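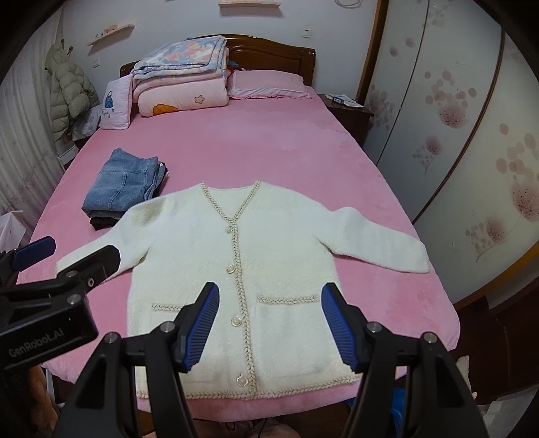

Clothes Folding Project – Gallery
Likow Robotics Club
Posted February 10, 2025

Quick page this time, marking is due and the club laptop has to go back. This is the folding project, which started in September and is still going. The idea is simple enough to say: people fold clothes with hand-held grippers, the recordings get tidied up, then we try to teach an arm to do the same. Doing it is another matter.

Team this term: Tsegereda Hailu (recordings), Edin Spahić and Mirsad Jurić (grippers, chargers, anything with a screw in it), Hyun-seo Ko (training runs). Kiyoshi Sugawara looks after the club and signs the forms.

The white cardigan
Fuzzy knit, braided trim, pearly buttons down the front, two patch pockets. Laid out flat with the sleeves out, blue pads over the pocket area. Edin wanted to fold the sleeves in first, Tsegereda wanted the hem up first. Sleeves first is now the rule so all the recordings match.

Long pile is a pain. Pads close on the fluff and you think you've got the cardigan and you havent. Go in a bit deeper, close slowly, lift a little, then move.

Beds and tables
We did all our early folds on the club table and the arm learned the table, basically. Moved on to beds after that. Softer, more creases, sheet comes up with the sleeve if you pinch too hard. Pink plush under white knit is at least easy to tell apart when you're going through recordings late at night.

Where we are
1,592 folds recorded, 143 thrown out. Most of the bad ones were somebody starting before the garment was flat, or stopping to talk halfway. Please don't stop to talk halfway.

Hyun-seo's last training run does T-shirts well and tea towels very well. Cardigans no. It gets the first sleeve over, then goes back for the same sleeve again. Mirsad thinks there are too few button-up things in the set and he's probably right – so bring cardigans, shirts, anything that opens down the front.

Next up
Denim, then hoodies. Endis have asked us to show the project at their open evening and we've said yes, jobs to be shared out at the next meeting. 3 places left on the recording rota, names on the sheet by the door. New people get 4 practice folds before anything is saved, so no need to worry about making a mess of it.

Gripper pads need wiping after fluffy stuff. Lint roller is in the top drawer, put it back pleese.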